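Chapter 5
Wood Indoors: Living With a Material That Won't Sit Still

Sooner or later every owner of a wooden tabletop asks why it was flat in the store. The answer is that the store had different air. Wood takes in moisture from humid air and gives it back to dry air, and it swells and shrinks as it does so. It did this as a tree and sees no reason to stop because someone has put varnish on it.

Students tend to arrive at this chapter believing that movement is a defect. Manufacturers have encouraged them. The 1970s catalogs of the Orstead furniture works promised a table that would "stay as you bought it," and the company spent the next decade replacing tops, free of charge, for customers who had read the catalog carefully.

5.1 Which way does it move?

A board hardly changes in length. Nearly all the movement is across the grain, so the first skill to learn is reading which way the grain runs. On pale woods this takes patience, and a beginner will often mistake a streak of color for a crack, or a crack for a streak of color.
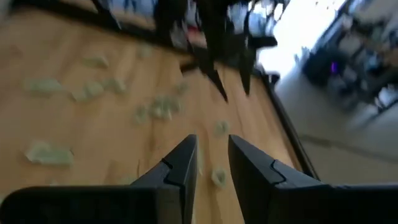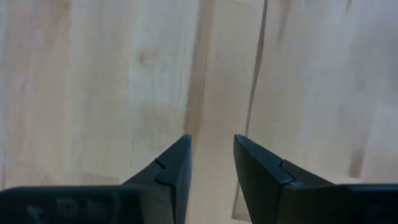
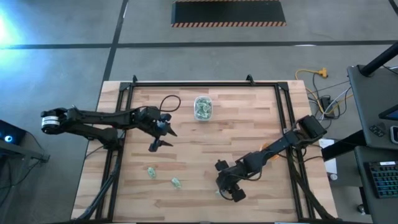

Figures 5.1 to 5.4. Light-colored wooden work surfaces.
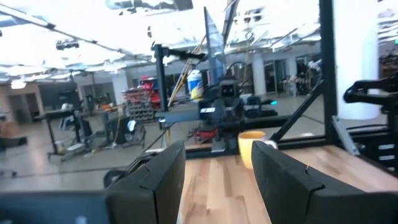
A wide top glued up from many narrow strips behaves better than one made from a few broad boards, mainly in that its faults are spread out evenly. Each strip still wants to cup in its own direction. Glued to its neighbors, it is outvoted.

The trouble starts when the top is fastened down. Viorica Munteanu, who repaired school furniture for 30 years, kept a shelf of split tops and sorted them by cause. The largest pile was labeled "too many screws." A top held rigidly along both long edges has nowhere to go in a dry winter, and it will open along its weakest line, usually in full view of the person who tightened the screws.

5.2 Before you begin

You will need a moisture meter, a steel rule and a board you don't love. Measure the width at both ends and in the middle, write the figures on the board itself, and leave it in a heated room until the end of term. Paper records of this exercise have a poor survival rate.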